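Okay, I have been learning to read Chinese characters for 133 days and I need to shout about it somewhere, so you're getting a thread!

I started in January... sort of. Bought the notebook in January, opened it months later. We won't discuss the gap.

The thing that got me going was radicals, the little building blocks. Three dots of water on the left side and suddenly you know you're near rivers, soup, washing, tears. I was grinning like a fool on the bus.

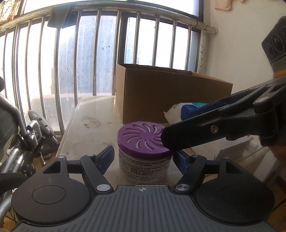

Marama Tipoki (best study partner alive) makes me write each new one by hand, 2 lines of it, before I'm allowed to look up the next. My hand hurts and I remember SO much more.

Stroke order matters, by the way! I fought this for weeks. Then I tried it properly and my characters stopped looking like collapsed sheds.

Current count: 102 I can write from memory. Goal is 1,000 and I don't care how long it takes.

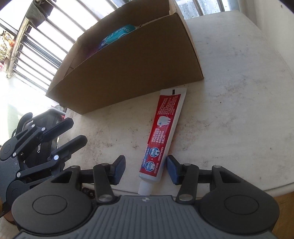 The word for tooth was one of my favorites this month, 牙, only four strokes and it looks a bit fierce. Toothpaste is 牙膏, so you get a second word half free. Tubes are great for beginners too: when there's a white tooth drawn on the red, you already know what kind of words to hunt for in the tiny print.

Josphat Mollel asked if I'm doing speaking as well. Yes, badly, and loudly! Tones are a thread for another night.

If you're learning too, tell me your favorite character. I want to add it to tomorrow's page.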